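Totska two-arm kit: one school year with the robotics club

Reviewed by Leonora Calimlim, 2024-07-31

Our club bought the Totska arms and hands as a refurbished set, and the students have used them since December. Seven students share the robot, so it gets handled by people with very different levels of patience.

Setup

Assembly took six meetings. The manual covers the arms well and the hands badly. Padmavathi Shenoy, who coaches with me, ended up writing her own page on finger calibration. The wrist cameras mount firmly, but they show you very little of the workspace unless the arm is already close to it.

Drawer project

The students chose a kitchen job for their year-end project: put drinks and small items away in a pull-out drawer. Rocío Beltrán ran the arms for most of it.
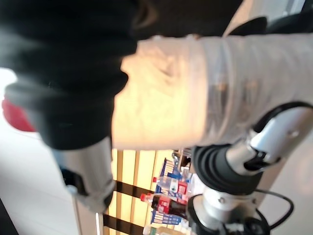
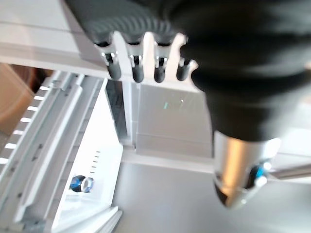 Two wrist camera views, then two from the head camera. 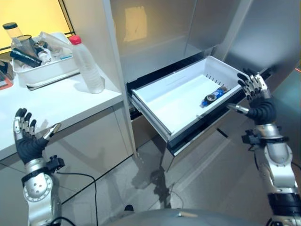
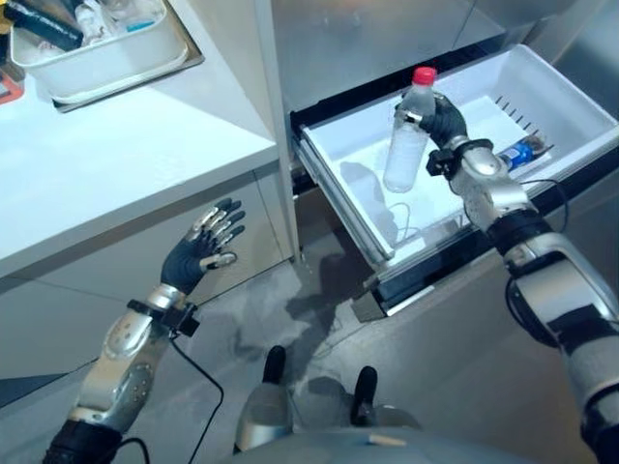 Hands

Grip is the best part of the kit. A plastic water bottle is an easy pickup if you take it near the cap. Small cans lying on their sides are harder, and the students spent two meetings on those alone. The thumb is stiff and slow to open fully. Analyn Rivera changed the speed setting and that helped some.

Cables

These are my main complaint. They hang off the wrists and trail on the floor, and the clips in the box are too weak to hold them. Buy better ones before you start.

Cost and support

We paid $1827 with shipping, plus $95 for a spare wrist cover. Emails to support were answered in about a week.

I would buy it again for high school students. For middle school I would start with a single arm and a simple gripper.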